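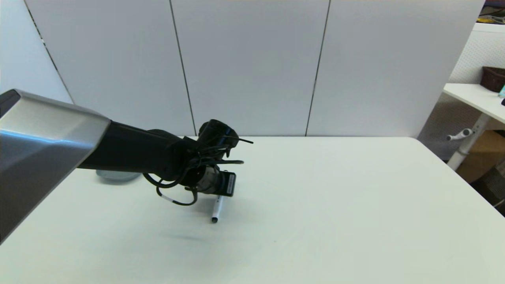

Cómo comparar dos pinzas con la prueba del rotulador

En esta guía explico el procedimiento que usamos para decidir entre dos pinzas antes de montar una de ellas de forma definitiva en el brazo. La prueba es sencilla: coger un rotulador acostado en una mesa lisa, levantarlo y dejarlo otra vez. Un rotulador es un objeto difícil para muchas pinzas, porque es fino, rueda con facilidad y deja muy poco espacio entre los dedos y la mesa. Si una pinza lo coge bien, normalmente también coge bien un destornillador pequeño o un tubo de ensayo.

Las dos pinzas de nuestra comparación fueron la Dinu, de dedos largos y delgados, y la Atus, de dos dedos paralelos con almohadillas de goma. El controlador es un Riturari con su programa de siempre. Si ustedes tienen otro modelo, los nombres de los menús van a cambiar, pero el orden de los pasos es el mismo.

Lo que se necesita

Una mesa clara y mate, sin mantel. Las mesas brillantes producen reflejos que confunden al sensor de la muñeca.
Un rotulador de pizarra, con el tapón puesto.
Cinta adhesiva de papel y un lápiz para las marcas.
Una balanza de cocina.
Bridas pequeñas o cinta de velcro para los cables.
Una hoja de cálculo, o un cuaderno, con una línea por intento.

Paso 1. Preparar la zona

Quite de la mesa todo lo que el brazo puede tocar por accidente. Nosotros trabajamos delante de unos paneles grises lisos y me parece una buena costumbre: cuando el fondo es uniforme, es más fácil ver en las grabaciones si los dedos cierran donde deben. Los dedos negros de la pinza se distinguen muy bien contra un gris claro. Contra una estantería llena de cajas se pierde la mitad.

La luz debe venir de varios lados. No hace falta que la sombra del brazo desaparezca, es suficiente con que sea suave. Una sombra dura al lado del rotulador puede ser detectada como un segundo objeto. Antes de cambiar los parámetros de la cámara, pruebe primero a mover la lámpara.

Paso 2. Montar la pinza y pesar

Apague el brazo antes de desmontar la pinza anterior. Pese la pinza nueva con sus tornillos y con la placa de adaptación, y escriba el valor en la configuración de la herramienta. Nuestra Dinu completa pesa 274 gramos. La primera vez dejamos en el controlador el peso de la Atus y el brazo quedaba siempre un poco más alto de lo que pedíamos. Perdimos una tarde entera buscando un error de calibración que no existía.

Después de escribir el peso, mida también la distancia desde la brida de la muñeca hasta la punta de los dedos. Mídala con los dedos cerrados – en muchas pinzas la punta avanza unos milímetros cuando cierra.

Paso 3. Los cables

Este paso parece poco importante, pero es donde más problemas tuvimos. Los cables que cuelgan en bucles debajo de la pinza pueden engancharse en los dedos, o arrastrar el rotulador antes de que la pinza llegue a él. Tampoco se pueden tensar demasiado, la muñeca tiene que girar en todo su recorrido.

Haga lo siguiente: gire la muñeca a mano hasta un extremo, compruebe que el cable no tira, gire hasta el otro extremo y compruebe otra vez. Solo entonces ponga las bridas. Deje una etiqueta en cada cable con el puerto donde va conectado; cuando se cambian pinzas varias veces al día, se agradece.

Paso 4. Marcar las posiciones

Con el lápiz y trocitos de cinta marque cinco posiciones para el rotulador. En cada una se prueban cuatro orientaciones: paralelo a los dedos, perpendicular, y las dos diagonales. En total son 20 intentos para cada pinza. Si la cinta hace que el rotulador no quede plano, retírela y deje solo la marca de lápiz.

La posición más interesante es con la punta del rotulador hacia el borde de la mesa más cercano a usted y el cuerpo debajo del sensor de la muñeca. En esta postura el sensor queda tan cerca que puede ver únicamente una parte del objeto, y el programa debe confiar en la última detección buena.

Paso 5. Acercarse despacio

Programe primero una posición de espera, 100 milímetros encima del rotulador, con los dedos abiertos. Desde allí la bajada tiene que ser vertical y lenta. En el Riturari se ajusta en Movimiento – Aproximación. Para los primeros intentos tenga la mano en el botón de parada y mire la punta de los dedos, no la pantalla.

La altura final es lo que más influye en el resultado. Si es demasiado baja, los dedos tocan la mesa y el brazo se para por exceso de fuerza. Si es demasiado alta, los dedos cierran encima de la parte redonda del rotulador y este sale rodando. Empiece alto y baje de medio en medio milímetro hasta que coja el rotulador por el centro de su grosor. Guarde este valor para cada pinza por separado.

Paso 6. Cerrar, levantar y apuntar

Cierre con una fuerza baja, espere 300 milisegundos y levante. La espera sirve para que el rotulador se acomode entre los dedos. Sin ella, la Atus lo levantaba torcido bastantes veces.

En la hoja apunte para cada intento: posición, orientación, si lo levantó, si quedó recto y si lo dejó dentro de la marca. Apunte también los fallos raros con una frase, aunque parezca que no van a repetirse. Mi compañera Kiri Whitelaw escribía solo «sí» o «no» y después no pudimos saber por qué una orientación salía peor.

Lo que nos resultó a nosotros

La Dinu coge mejor en las diagonales, porque sus dedos delgados entran con facilidad entre el objeto y la mesa. En cambio, como son flexibles, el rotulador gira un poco al levantarlo. La Atus es más firme cuando ya lo tiene, pero necesita una altura muy exacta, y después de cada cambio de herramienta tuvimos que ajustarla de nuevo. Para el proyecto Grarnia, donde los objetos llegan en cualquier orientación, nos quedamos con la Dinu. Para insertar el rotulador en un soporte yo elegiría la otra.

Problemas frecuentes

El sensor no encuentra el rotulador. Un rotulador blanco encima de una mesa blanca tiene poco contraste. Suba la exposición poco a poco, o ponga un anillo de cinta oscura en el cuerpo.

El brazo se para al bajar. Revise el peso y la longitud de la herramienta (paso 2) antes de tocar los límites de fuerza.

El rotulador se cae a mitad de la subida. Limpie los dedos con un paño seco. Si continúa, aumente la fuerza un poco y repita los intentos desde el principio, para que la comparación sea justa.

Gracias a Chinyere Usman, que revisó los pasos 2 y 5. La plantilla de la hoja de cálculo la subiré en julio, cuando termine de traducir las columnas.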